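Flerkik Two-Finger Hand Grippers (pair), used for a whiteboard eraser project
Posted July 24, 2021
Category: Workshop tools, robotics

I bought the Flerkik pair for a build I share with the other members at Nedum, a small workshop with rented benches. The project is called Plavomance. The plan is a bench arm that picks up an eraser, cleans a small whiteboard and puts the eraser back. We do the job by hand first with these grippers, record it, and work out the arm's moves from the recordings.

A lot of people have asked whether hand-held grippers are worth the money when you could just move the arm itself by hand. I have done it both ways now and I prefer the grippers. My old arm was stiff at the shoulder and every recording had a jerk in it where I had to push. With these you stand at the bench and do the job at close to normal speed.

The pair came in one box with two cables and a bag of screws. The printed guide is four pages and two of those are safety warnings. Setup took me one evening, mostly spent on the software. The first time I plugged both in they came up as the same side, left and left, and I had to change one by hand in the settings file. It is in the guide but in small type at the back.

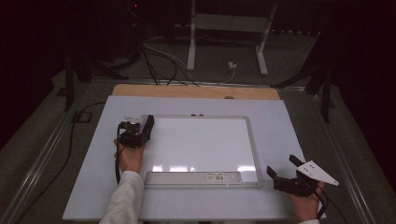 The handles are comfortable enough. I have large hands and my thumb sits a little too far forward, so after a long session the base of it is sore. A smaller member had no trouble. Weight is fine for the first half hour. After that you start resting your wrists on the bench between runs.

Cables are my main complaint. They are stiff, and if you turn your wrist inward the cable pushes back. You learn to leave a loop of slack, but the loop then wants to lie across the work. I would pay more for a softer cable. A clip at the wrist helps and I will be adding one.

We did 48 practice runs before keeping any. The kept set is 122 runs so far. Out of all of those I had to throw away nearly 30, and most of the bad ones were my fault, starting to move before the recording had started. There is no light or beep to tell you it is running. You have to look over at the laptop.

Picking up the eraser

An eraser is a good test piece. It is light, it has one soft side, and it slides if you come at it crooked. The Flerkik fingers close evenly and the squeeze is easy to judge. Gripping along the long sides works best. Gripping the ends works too, but the eraser tips when it touches the board and you get a stripe of ink left behind.

Holding the board still with one hand while wiping with the other was harder than I thought it would be. The fingers are thick, and getting one under a frame that lies flat on the table is fiddly. We ended up pressing down on the frame. That holds well enough for light wiping. For hard wiping the board creeps, and I plan to put a strip of rubber mat under it.

Glare is worth a mention if you plan to do anything similar. A glossy board throws the ceiling lights right back at you, and our first try at finding the ink by camera took the bright streaks for something to be wiped. Turning the board on the table moved the streaks but didn't get rid of them.
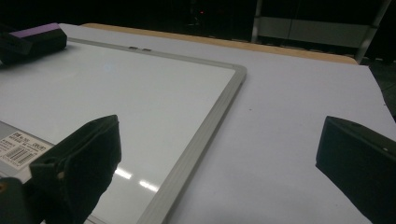 Compared with the Pētersons kit

Before this I used the Pētersons kit, which you print and put together yourself. It costs a good deal less and the plans are clear. The handles flexed, though, and I went through several sets of finger pads. The jaw also had some play in it, so the recorded opening was never quite the real opening. That matters little for picking up a block. For an eraser it was enough to make the arm drop it.

The Flerkik jaw has very little play. I checked it against a feeler gauge when it was new and again last night and could not find a change. The screws at the finger mounts did work loose once. A drop of thread locker fixed that and they have stayed put.

If you like building the tool as much as using it, the Pētersons kit is still a good buy. If you only want to get on with the project, I would skip it.

What I would change

Softer cables, as I said. A start button on the handle. Slimmer fingers as an option, even if they cost extra. A better guide, with the left and right setting on the first page. The carrying case is also too tight for the grippers with the cables attached, so you have to unplug everything each time you pack up.

Plavomance itself is coming along. The arm can pick up the eraser and set it down, and it wipes in straight passes. Corners are still poor. We are aiming to have it clean a full board by the end of August.
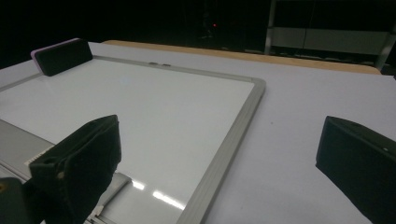 Can you use just one of the grippers if the job only needs one hand?

You can, and the software has a setting for it. Turn off the unused side before you start, or every run will be saved with an empty track that has to be removed later. They are only sold as a pair, so a one-hand job makes them poor value.

I would buy them again at the same price. Four out of five, with the point lost for the cables.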